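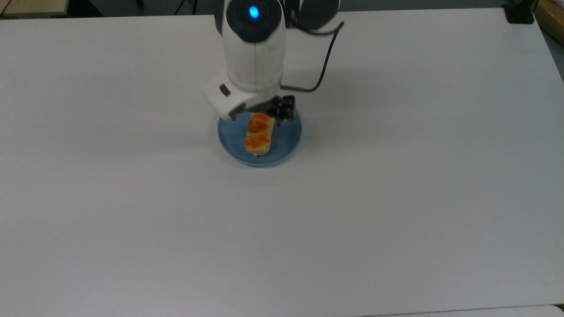

Print
E-mail

PRESS RELEASE

Plarach releases Calia 2, grasp planning software for soft and awkward food

Kuroda, December 20, 2025 – I write most of our announcements, and this is one I've been looking forward to for months. Calia 2 is out today! It's the new version of our grasp planning software for robot arms with two-finger grippers, and we've built it around food that doesn't like being picked up (pastries, filled rolls, anything with something sticky on top).

If you used the first version you'll know it was happiest with firm, tidy shapes. Give it a box and it was fine. Give it a baked slice with a glossy topping and it would sometimes take the shine for an edge and ask for a grip halfway across the sauce. We had plenty of e-mails about that, some of them very funny, and we deserved them all.

So we rewrote the perception side. Calia 2 now looks for the body of the food first and treats the topping as a separate layer, then plans where the fingers should go on either side. It also works out where the plate ends, rim included, and keeps the fingertips clear of it on the way down. You can see the planned grip on screen before the arm closes, nudge it if you don't like it, and save your change for the next piece.

The other big addition is the hover check. The arm stops above the plate with its fingers open, takes a fresh look, and corrects the plan if the food isn't quite where it was expected. You can set the pause yourself or switch it off altogether. I'd leave it on while you're setting up a new product, personally!

We've also made installation a good deal less painful. Calia 2 comes with four ready-made set-up profiles, and the trial licence lasts 60 days, which should be long enough to try it properly on your own bench with your own food. Existing customers get the upgrade at no charge until their current licence runs out.

Janda, our free tool for recording and replaying arm movements, has been updated to match. Old Janda recordings will open in the new version, but you'll need to run the camera calibration again before replaying them with Calia 2. Please don't skip that step.

Still on the list: clear packaging, which gives us trouble under bright lights, and very thin wafers. We're working on both.

Downloads and release notes are on the Calia pages of the Plarach website. For trial licences, press questions or a demonstration at our Kuroda office, contact the Plarach press desk.

Print this page
E-mail this page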